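The planner at Ellery was rewritten in March. Its lead developer, who asked to be identified by role only, said the old version treated reaching and balance as separate problems.

"The arm would ask for a pose and the legs would find out late," the developer said. "Now it's one solver. The whole-body loop runs at 200 Hz and the contact estimate feeds straight into it."

Logging changed too. Each run writes 560 channels to a single file, and replay is deterministic. 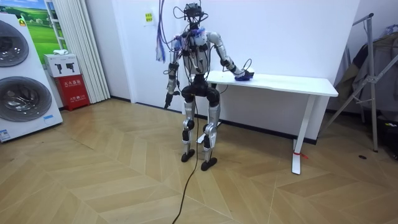
The humanoid at the table, near the centre of the room, with one hand over a blue item.

Cloth remains the weak point. "We still model it as a flat patch with friction. Version 11 won't fix that."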